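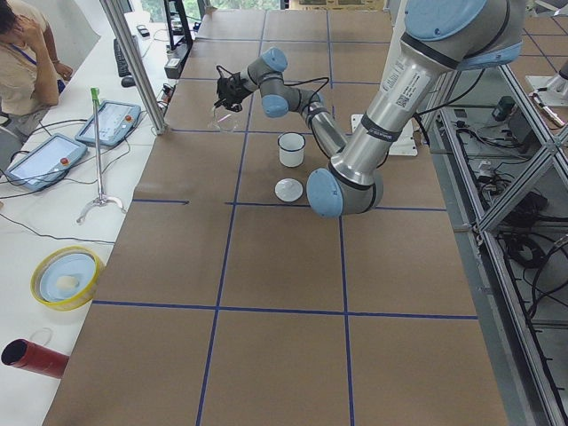 Shop Diary

October, 9:40 p.m.
By the purchasing desk

Clodix again. The quote for the stair treads came in at lunch and I've read it four times now, and every time I find another sentence that sounds like a promise and falls apart when I poke it. "Galvanized finish suitable for all environments." All of them? We're putting these on an outside stair at the Palmont plant, next to a wash bay where they hose down tanks all day with something that takes the paint off the curb. I would like to meet the finish that is suitable for all environments. I'd buy it and paint my truck with it.

The price is good. That's what bothers me. It's low enough that the front office will want to say yes before anyone asks how thick the bearing bars are, and the quote doesn't say how thick the bearing bars are. It says "heavy duty." I wrote back and asked for the bar size and spacing, and got a brochure. The brochure has a photo of a stair on a ship and the words "heavy duty" in a bigger font.

The line is called Trekau, and I've been trying to find out whether Trekau is a design or only a sticker. I pulled the old sample tread off the shelf, the one we got two years ago from the outfit in Frade, and set it beside the sample Clodix mailed. Same bar pattern, same checkered nosing, same little burr on the left end plate where the shear needs sharpening. I don't say they're the same tread. I say that if I closed my eyes and ran a thumb down each of them I'd get the same cut. Clodix tells me theirs is made in their own works. Maybe so. Lots of people sell steel out of their own works that showed up there on somebody else's truck, and there's no crime in that, but I'd like to know whose phone number to call when the nosing comes loose.

What we need is 40 treads, plus the landing panels, plus the bolts. What they want to sell is 100. "Bulk pricing begins at 100 pieces." So the good price, the one in bold at the top, belongs to an order I haven't got. The price for 40 is down at the bottom in the same size type as the freight terms. I did the sum on the back of an envelope and the real difference between them and our usual supplier is a lot thinner than the cover letter makes it look. Then there's freight, which is "to be advised." I have been advised before.

Our sales guy thinks we should take the full hundred and put the rest on the rack for next time. I've been hearing about next time as long as I've worked here. There is a whole bay of things we bought for next time. Left-hand hinges. Those expansion joints. A pallet of round drain grates in a size that fits no drain in this county as far as I can tell. Every one of them was a bargain the day it came in, and I've moved each of them with the forklift more times than I care to think about. Stair treads are worse than most, too, as the next customer always wants a different width. Ours are going on stringers that are already welded, so the width is what it is. The next stair will be a different stair.

Called the galvanizer in Frade this afternoon to ask what they'd charge if we made the treads here and sent them out bare. He was in a decent mood, which I wrote down at the time as suspicious. Turnaround is 24 days at the moment, he says, and he didn't try to talk me into anything. I asked him straight out whether he'd trust a coating with no thickness stated on the quote. There was a pause and he asked if I could stick a gauge on the sample. I can. Should have done it the day the sample came instead of using it as a paperweight.

So I borrowed the gauge from the paint side and took readings all over the tread. The numbers jumped around more than I liked. Flat of the bars, fine, better than I expected if I'm being fair about it. The end plates were thin, and inside the bolt slots thinner still, and the slots are where the water sits. One corner barely read at all until I found a blob of paint marker under the probe and cleaned it off. Then it read a bit better. I don't trust the gauge a great deal either, to be honest. Its calibration sticker is so faded you can't tell which year it's good through, and the paint side shrugs when you ask. But it did read the shim about right. 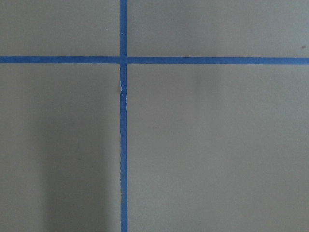 Anyway I wrote all the readings on a tag and wired it to the tread, so at least there'll be something to hold up when this gets argued over. And it will get argued over. The general view upstairs is that steel is steel. I've given up on that one. A tread with thin bars will hold a man up just fine on the day it's installed, and it'll hold him up the next day too, and that's all the proof anybody upstairs wants.

The part that really got under my skin was the certificate. They attached a test certificate, nice letterhead, stamp in the corner, signed. It says the batch achieved a score of 92. Ninety-two what? There's no unit. There's no test named. It isn't a thickness in anything I know how to read, and if it's a percentage I'd like to be told a percentage of what. I emailed and asked. The answer was that 92 is "an excellent result." I believe that it's an excellent result in the same way I believe the chili at the gas station is award winning.

I'm trying to be careful here, as I know what I'm like. I had my mind half made up against them when the envelope came, and when that happens I go looking for faults and always find some. Our regular supplier doesn't put the coating thickness on every quote either. I've just never asked, since their stuff holds up, or I think it does. When was the last time I went and looked? There's a stair of theirs behind the feed mill that must be getting on in years by now. I could drive by. If it's rusted through at the slots I'm going to feel pretty stupid about tonight's entry.

And the Clodix sample does sit flat. I'll give them that. I put it on the layout table and it didn't rock. The last batch from our regulars, we had to tweak a bunch of them in the press before they'd bolt down without a gap, and I didn't write any angry notes about that. The welds on the nosing are tidy. Somebody who knew what they were doing ran those beads, wherever that somebody works.

But tidy on a sample means they picked a tidy one to mail. I would too.

Here's what I've asked for, in writing, copied to the front office so there's no claiming it got lost: bar size and spacing, steel grade, coating thickness with the name of the test, the price at 40 with freight to Palmont, and a plain answer on who makes them. If they come back with actual numbers I'll put them in the running and keep my mouth shut about the brochure. If I get another picture of a ship I'm done.

Meanwhile I told the saw to hold off on cutting bar for a home-made set until we hear something. That was maybe a mistake. If Clodix drags it out, we lose days we need for the galvanizer, and then the schedule picks the supplier for us, and I've seen how that goes. I half suspect that's how half this stuff gets sold in the first place. Wait long enough and the only treads you can get are the ones already in the box.

Need to get the stringer drawings out again in the morning and check the hole centers before anybody orders anything from anybody. The Clodix slots looked a touch wide-set compared to ours. I only eyeballed it, and it was late, and the tape on the bench has a bent hook that's been lying to us since spring. Use the good tape. Also find out who took the good tape.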